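Home | Journal | Current issue | Authors | Contact
Print this article | E-mail this article

4. Small cabinets at the table: loading and unloading by hand

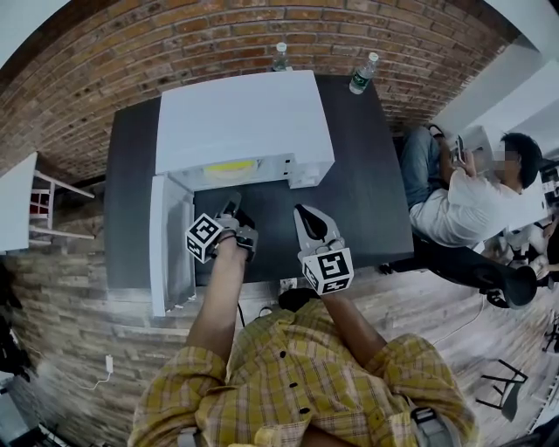
Figure 6. A white box-shaped unit on a dark gray tabletop, door open to the left, with a flat yellow object on the inside shelf.

The third part of the study looked at small enclosed units that people keep on a table or counter: mini ovens, bread boxes, medicine cabinets and the like. These take up little room, but they are used many times a day, and the door is often the part people complain about. We wanted to know how the swing of the door and the height of the shelf affect where a person stands and how far they have to reach.

4.1 Setting

Sessions were held in a workroom at the Filali building. The table was pushed against a wall, as most kitchen counters are, and the unit was placed with its front toward the person. Items that people normally keep near such a unit were allowed to stay on the table. In Figure 6 two clear plastic water bottles stand behind the unit, at the far edge. Bottles in that position did not get in the way of the door. Bottles or cups placed at the side of the unit often did, and had to be moved before the door could be opened fully.

4.2 Task

Each person was asked to open the door, put one flat item on the shelf, close the door, wait, and then take the item out again. Flat items were chosen over bowls and cups because they are harder to pick up from a shelf once they are lying down. A plate with a raised rim gives the hand something to hold. A sponge or a thin board does not, and people tended to slide it to the front edge of the shelf before lifting. We recorded 400 trials in all and dropped those in which the item was put back in the wrong unit.

4.3 Door swing

When the door swings to the left, as in Figure 6, the open panel stands up along that side of the table and closes it off. The left arm then has to work in front of the door or reach around it. Most people solved this by shifting a half step to the right and leaning in over the table. Taller people leaned more and stepped less. Units with a door that folds down had a different problem: the panel took up the space in front of the shelf, and the reach became longer.

We also noted where people put the other hand. In most trials it stayed near the door, either to hold it or to keep it from drifting back. Doors with a weak hinge drifted often, and people learned after a few tries to keep a hand close by.

4.4 Shelf and lighting

A light-colored shelf made the item easy to find, above all when the item was a strong color. A dark item on a dark shelf was missed at first glance by several people, who moved their heads lower to look in. The Drorow unit, which has a deep shelf, was slower to unload than the Simuton unit for this reason and also because flat items were often pushed too far to the back.

4.5 Notes on placement

The distance from the front of the table to the front of the unit was set at 300 mm. In a pilot held in May we had placed the unit closer, and people hit the edge of the door with a sleeve or elbow when they turned. Moving it back fixed most of this, at the cost of a longer reach. Mayu Oshima repeated the pilot with the unit turned slightly toward the door side and found the reach easier, but the turned unit took up more of the table. We kept it straight for the main trials.

Results for the wall-mounted units are given in Section 5.

Previous section | Next section | References | Back to top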